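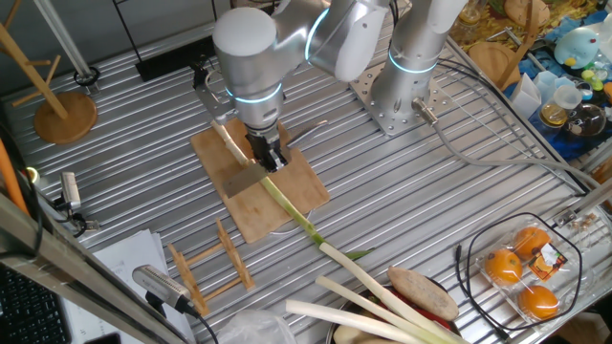
Thijs Verbeke trabaja desde hace años en la normalización de tareas de cocina fría para Coppens, empresa que redacta fichas de preparación para comedores y obradores. Su última ficha trata del corte de verdura larga: puerro, cebolla larga, apio. Ocupa más páginas que la dedicada al deshuesado de aves, y la diferencia le parece proporcionada.

«El puerro es una pieza incómoda», explica. «Es más largo que casi cualquier tabla doméstica, cambia de diámetro y de dureza a lo largo del tallo y está formado por capas que deslizan unas sobre otras. Una patata se sujeta y se corta. Con el puerro hay que decidir primero qué parte queda apoyada y qué parte cuelga».

La ficha establece que la zona de corte debe descansar por completo en la madera. El resto puede salir de la tabla, siempre que no tire de la pieza. Si las hojas pesan más que el tramo apoyado, el tallo gira al primer golpe de cuchillo y la rodaja sale oblicua. La solución de Verbeke consiste en separar antes la parte verde, con un corte único, y reservarla para caldo. Admite que en muchas cocinas se prefiere dejarla hasta el final y usarla como asidero. «Funciona con un tallo. Con una caja entera, la mano acaba cansada y el grosor empieza a variar».

En cuanto al cuchillo, recomienda una hoja ancha de 200 milímetros. La anchura permite trasladar lo cortado y deja espacio para los nudillos. La longitud importa menos de lo que se suele creer: para un fuste blanco de grosor corriente, una hoja más corta rinde lo mismo, pero obliga a cambiar de herramienta cuando llega una col. El mango, de madera o metálico, queda a criterio del usuario. La ficha solo pide que se seque después de cada lavado y que no se deje en remojo.
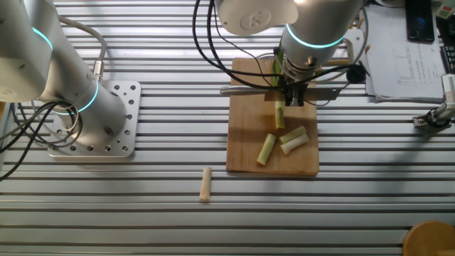 ¿En qué sentido conviene colocar la tabla respecto a la superficie de trabajo?

Con el lado largo paralelo al borde de la mesa, y con un paño húmedo debajo si la superficie es metálica.

Verbeke dedica un apartado entero a este punto. Sobre aluminio o acero, una tabla de madera seca se desplaza con facilidad, y sobre un perfil ranurado apoya únicamente en las aristas. El paño reparte la presión y absorbe el agua que suelta la verdura recién lavada. Tiene que estar escurrido y sin dobleces; un pliegue en el centro hace bascular la tabla y el filo deja de tocar la madera en toda su longitud. «Es el defecto que más veo», dice. «Rodajas unidas por debajo, como un acordeón. Se culpa al filo y se afila el cuchillo, cuando lo que falla es el apoyo».

Una tabla ligeramente girada, en cambio, no le preocupa. Hay quien trabaja mejor con cierto ángulo, sobre todo si corta en diagonal. Lo que pide es que el giro sea deliberado y que se mantenga durante toda la tanda.

Para redactar la ficha, su equipo midió 1.872 rodajas de puerro con calibre, todas cortadas a mano por personal de cocina con experiencia. El dato que más discusión generó fue la dispersión del grosor dentro de un mismo tallo. Las primeras rodajas, junto a la raíz, salían más gruesas; las del tramo medio eran las más regulares; en la transición al verde pálido el grosor volvía a variar. Verbeke lo atribuye al cambio de diámetro y a que la mano de sujeción retrocede a saltos. La ficha incorpora por ese motivo una indicación sobre el retroceso de los dedos, que debe ser continuo y del mismo paso que la rodaja.

La serie se repitió con tallos partidos a lo largo. El corte longitudinal previo da una cara plana y elimina el giro, aunque las capas exteriores tienden a separarse. En el documento definitivo figuran los dos procedimientos, con preferencia por el segundo cuando el puerro va destinado a sofrito y el aspecto de la rodaja es indiferente. Esta variante tiene además una ventaja para el lavado, que se hace con las capas abiertas bajo el grifo y la raíz hacia arriba. 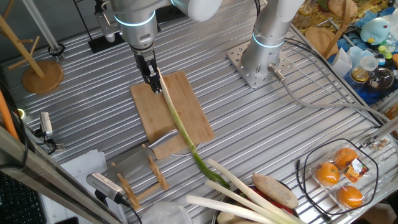

Foto: archivo Starkness

El bambú es un material sobre el que Verbeke mantiene reservas, sin llegar a desaconsejarlo. «Es duro y bastante estable, y una tabla bien encolada dura mucho. Castiga algo más el filo que una madera blanda, de modo que hay que asentarlo con mayor frecuencia». En las pruebas se empleó una tabla de 476 gramos que acabó descartada por ligera: se levantaba de un lado al arrastrar la verdura con la hoja. La ficha no fija un peso mínimo, pero sí una comprobación previa, que consiste en presionar cada esquina con un dedo antes de empezar.

Sobre el descanso del cuchillo entre dos operaciones es más tajante. Puede quedarse en la tabla mientras se coge la pieza siguiente, tumbado y con el filo apartado de la mano que trabaja. No debe quedar debajo de la verdura ni sobresalir por el lado del operario. El soporte de listones se reserva para el secado de tablas y platos, y el cuchillo no se guarda allí.

El orden de la materia prima recibe el mismo tratamiento. Los puerros se dejan a un lado de la tabla, paralelos y con los fustes orientados hacia ella. Las piezas redondas, patatas o pimientos, van en un cuenco para que no rueden. La fruta permanece en su envase cerrado hasta que termine la preparación salada. Las bolsas vacías se retiran. «Una bolsa de plástico en la mesa parece inofensiva hasta que se moja y se pega a la base de la tabla», observa.

Preguntado por la secuencia, Verbeke propone empezar por lo que mancha menos. Primero el puerro, ya limpio; después el pimiento; la patata al final, por el almidón que deja en la hoja. Entre una y otra, basta con pasar un paño por el cuchillo desde el lomo. Lo contrario, cortar la patata al principio, obliga a lavar la tabla o a aceptar que las rodajas finas se adhieran a la madera.
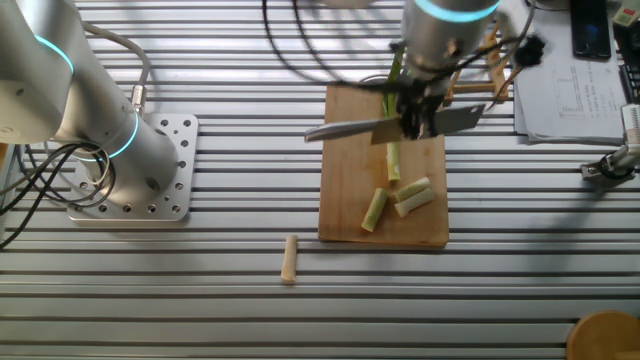
Lallia, junio

La segunda parte de la conversación se ocupa de la aplicación práctica. Coppens ha enviado la ficha a 40 cocinas y ha pedido que se devuelva anotada. Las observaciones recibidas hasta ahora coinciden en un punto que el texto inicial resolvía con una sola línea: la altura a la que se levanta la hoja entre corte y corte.

«Habíamos escrito que el cuchillo se eleva lo necesario», reconoce Verbeke. «Cada cocina entendió una cosa distinta». La versión corregida precisa que la punta puede permanecer apoyada en el corte basculante, y que en el corte vertical la hoja sube hasta librar la pieza, sin más recorrido. Levantarla por encima alarga el ciclo y empeora la puntería al bajar. El descenso se hace con un leve avance. Una presión puramente vertical aplasta las capas blandas, y el líquido que sueltan vuelve resbaladiza la tabla.

Otra anotación, procedente del obrador Trotilau, pedía rodajas más gruesas para hornear. Verbeke la ha incorporado como variante. También ha retirado de la ficha la recomendación de colocar un peso sobre el extremo del tallo, que dos cocinas consideraron impracticable y que él mismo califica ahora de «idea de despacho».

Queda pendiente el asunto de las tablas marcadas. Los surcos profundos desvían la hoja cuando coinciden con la dirección de corte, y retienen fibras del puerro que el cepillo no siempre arranca. La propuesta actual es alternar las dos caras por turnos y lijar cuando el surco se note con la uña. Algunas cocinas prefieren sustituir la tabla sin lijarla. Verbeke no ha cerrado el criterio y está a la espera de las fichas que faltan por devolver, entre ellas todas las de las cocinas que trabajan con tablas de polietileno.

La próxima revisión incluirá el apio. El procedimiento será parecido, salvo en la retirada de hebras, que se hará antes de cortar y desde el extremo más ancho.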